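손으로 가르치는 로봇, 천을 개는 법부터
로케티 작업 시연팀 셰리프 우알리 인터뷰

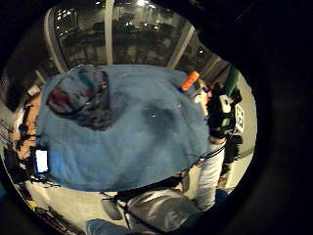

레이프 블뢴달은 조금 다르게 본다. 사람이 도구를 손에 쥐고 보여 준 동작은 결국 사람의 동작이고, 로봇 팔의 관절이 따라갈 수 없는 각도가 섞이면 그 시연은 절반쯤 버리게 된다는 것이다. 그는 처음부터 로봇을 원격으로 조종해 데이터를 모으는 편이 낫다고 말한다. 느리더라도 로봇이 할 수 있는 동작만 남기 때문이다.

셰리프 우알리는 그 지적을 여러 번 들었다고 했다. "맞는 말입니다. 저희도 원격 조종으로 시작했어요. 드란도러라는 이름의 양팔 장비를 쓰고, 조종하는 사람이 옆에 앉아서 작은 팔 두 개를 움직이면 큰 팔이 따라 움직이는 방식이었습니다. 상자를 옮기거나 뚜껑을 여는 일은 괜찮았습니다. 천에서 막혔어요."

천이 어려운 이유를 묻자 그는 촉감 이야기를 먼저 꺼냈다. 손으로 담요를 잡으면 몇 겹을 잡았는지 바로 안다. 원격 조종에서는 그 감각이 거의 사라진다. 조종하는 사람은 화면만 보고 판단해야 하고, 한 겹을 잡으려다 두 겹을 잡는 일이 계속 생긴다. 다시 놓고 다시 잡는 동작이 기록에 그대로 남는다.

"그 기록으로 학습을 시키면 로봇도 망설입니다. 집었다가 놓고, 또 집었다가 놓고. 사람이 헤맨 걸 충실하게 배운 거죠."

로케티는 이후 천을 다루는 작업을 손에 드는 집게 도구로 옮겼다. 도구에는 넓은 화각의 카메라가 달려 있고, 사람이 이것을 쥐고 평소처럼 일을 한다. 카메라가 본 화면과 도구의 움직임, 집게가 벌어진 폭이 함께 저장된다. 로봇은 그 자리에 없어도 된다. 나중에 같은 모양의 집게를 단 로봇 팔이 그 기록을 바탕으로 학습한다.

작업 장소도 실험실로 한정하지 않는다. 우알리는 저녁 시간대의 실내를 일부러 일정에 넣는다고 했다. 창밖이 어두우면 유리에 실내 불빛이 비치고, 천의 색이 낮과 다르게 기록된다. 낮에 모은 시연만으로 학습한 모델은 밤이 되면 천의 가장자리를 자주 놓쳤다.

"처음에는 책상을 깨끗이 치우고 찍었습니다. 배경도 흰색으로 맞췄고요. 그렇게 모은 시연은 보기에는 좋은데 다른 방에 가면 쓸모가 없어요. 지금은 주변에 전선이 있든 다른 물건이 있든 그대로 둡니다. 치우는 건 발에 걸릴 만한 것만 치워요."

한 과제에 필요한 시연은 보통 200회 정도로 잡는다. 담요를 개는 과제는 그보다 많이 들었다. 최종적으로 675회를 모았고, 그중 일부는 위치 추적이 끊겨 학습에서 뺐다. 카메라가 천에 너무 가까이 다가가면 화면이 한 가지 색으로 가득 차고, 도구가 어디에 있는지 계산할 기준점이 없어진다. 우알리는 이것이 천 작업에서 제일 흔한 실패라고 했다.

해결책은 단순했다. 천을 잡으러 들어갈 때 손목을 약간 세워서 창틀이나 가구 모서리가 화면 한쪽에 남게 한다. 시연자에게 이 습관을 들이는 데 시간이 걸린다. 사람은 집중할수록 대상에 얼굴과 손을 가까이 가져가기 때문이다.

기준 표식도 쓴다. 흑백 무늬가 인쇄된 네모난 표식으로, 카메라가 이것을 알아보면 거리와 방향을 계산할 수 있다. 우알리는 표식의 인쇄 상태를 꽤 오래 설명했다. 광택이 있는 종이에 인쇄하면 조명 아래에서 하얗게 날아가고, 접착면이 들뜨면 표식이 휘어서 값이 틀어진다. 그래서 무광 용지를 쓰고, 작업을 시작하기 전에 손톱으로 모서리를 눌러 본다.

새 시연자가 오면 어떻게 교육하느냐고 물었다.

"첫날에는 기록을 안 합니다. 도구를 들고 그냥 물건을 집어 보게 해요. 펜이든 병이든 상관없습니다. 손가락 다섯 개를 쓰다가 집게 하나로 줄어드니까 다들 답답해합니다. 그 답답함이 좀 가셔야 동작이 자연스러워져요. 빨리 하려는 사람이 많은데, 빠른 것보다 멈추지 않는 게 중요합니다."

교육 자료는 토라린스도티르라는 이름의 내부 문서다. 원문 표기는 Þórarinsdóttir인데, 팀 안에서는 앞 글자만 따서 '토 문서'라고 부른다. 문서에는 과제마다 시작 자세와 끝 자세가 적혀 있고, 중간 과정은 비어 있다. 우알리는 중간을 정해 두면 모든 시연이 비슷해진다고 설명했다. 담요를 왼쪽부터 접는 사람도 있고 오른쪽부터 접는 사람도 있는데, 둘 다 받는다. 다만 한 사람이 한 회차 안에서 방식을 바꾸면 그 회차는 다시 한다.

틀린 동작을 어떻게 처리하는지도 궁금했다. 초기에는 실수가 있는 시연을 모두 지웠다고 한다. 지금은 세 가지로 나눈다. 실수 없이 끝난 것, 실수했지만 바로잡고 끝난 것, 끝내지 못한 것. 두 번째는 따로 모아 학습에 넣는다. 담요 모서리가 미끄러져 빠졌을 때 어떻게 다시 잡는지는 매끈한 시연만 봐서는 배울 수 없다.

그렇다면 앞서 말한, 사람이 헤맨 것까지 배우는 문제는 다시 생기지 않을까. 우알리는 잠시 생각하더니 경계가 분명하지는 않다고 답했다.

"바로잡는 동작에는 방향이 있습니다. 놓쳤고, 어디를 놓쳤는지 알고, 그쪽으로 갑니다. 헤매는 동작은 방향이 없어요. 영상을 보면 대개 구분이 되는데, 안 되는 것도 있습니다. 그런 건 두 사람이 보고 의견이 갈리면 뺍니다."

블뢴달이 지적한 관절 문제에 대해서는 별도의 검사 단계를 두었다. 시연이 끝나면 잔드턴이라는 프로그램이 도구의 경로를 로봇 팔에 대입해 본다. 팔이 닿지 않는 위치나 낼 수 없는 속도가 나오면 해당 구간에 표시가 붙는다. 표시가 붙었다고 전부 버리지는 않는다. 팔을 설치하는 높이를 바꾸면 살아나는 구간도 있다. 담요 과제에서는 받침대를 낮춘 뒤에 표시가 많이 줄었다.

그래도 안 되는 동작은 남는다. 사람은 담요를 들어 올려 한 번 털고 내려놓는데, 이 털기가 로봇 팔에는 너무 빠르다. 시연자에게 털지 말라고 했더니 주름이 남았고, 주름이 남으니 다음 접기가 어긋났다. 팀은 털기 대신 바닥에 놓고 양쪽으로 당겨 펴는 동작을 시연하기로 했다. 시간은 더 걸리지만 로봇이 따라 할 수 있다.

원격 조종을 완전히 그만둔 것은 아니다. 학습이 끝난 로봇을 시험할 때 드란도러를 다시 꺼낸다. 로봇이 혼자 움직이다가 막히면 사람이 조종을 넘겨받아 그 구간만 해결하고, 다시 로봇에게 돌려준다. 이렇게 모은 짧은 기록은 양은 적지만 로봇이 실제로 막히는 자리만 담고 있다. 우알리는 손에 든 도구로 기본을 가르치고 원격 조종으로 모자란 곳을 메우는 순서가 지금으로서는 맞는 것 같다고 했다.

시연자의 피로도 일정에 영향을 준다. 도구 자체는 무겁지 않지만 손목을 같은 각도로 오래 들고 있어야 한다. 한 사람이 이어서 작업하는 시간은 2시간을 넘기지 않는다. 그 이상 하면 끝부분의 시연에서 손이 처지고, 카메라가 점점 아래를 향한다. 기록을 나중에 열어 보면 언제부터 지쳤는지 보인다고 그는 말했다.

천 말고 다음으로 준비하는 과제는 전선 정리다. 천과 마찬가지로 모양이 정해져 있지 않고, 가늘어서 카메라에 잘 잡히지 않는다. 12월에 시험 삼아 몇 차례 해 봤는데, 검은 전선이 어두운 바닥 위에 놓이면 사람이 영상을 봐도 끝이 어디인지 찾기 어려웠다.

"밝은 색 전선으로 바꾸면 쉽겠죠. 그런데 집에 있는 전선은 대개 검은색이잖아요. 일단 검은색으로 계속해 보려고 합니다."

담요 과제의 모델은 현재 크기가 다른 담요로 시험 중이다. 작은 것은 학습 때와 비슷하게 갰고, 큰 것은 마지막 접기에서 집게가 두께를 감당하지 못했다. 팀은 집게 끝의 고무를 더 긴 것으로 바꿔 같은 시험을 다시 할 예정이다.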